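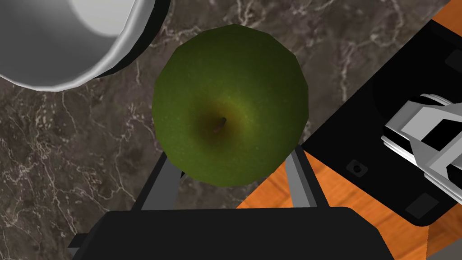 Vaida Vaher wants the orchard kept open to everyone, and told Saturday-morning pickers at Destness as much before the parish meeting had even finished its tea. "If they fence it we lose the lot," she said.

The row is over the old cooking apple trees on Prurarard Lane. 45 trees, most of them past their best, three down in the March gales. Landowner Nukent wants to sell the bottom half for parking. Plans went in last month, comments close at 5pm on the last day of this one.

Parish records mention apples on the site in 1607, though not these trees obviously. A petition against the sale had 935 names by teatime, paper and online togther.

Nukent says the top half would stay as it is and the footpath won't move. No word yet on the picking days. Cider maker Onyshchenko, which takes the windfalls each autumn, has asked for a meeting and is still waiting on a date.

Forms at the village shop, next to the till. Or write to the planning office direct, put the lane name at the top. Late ones wont be counted.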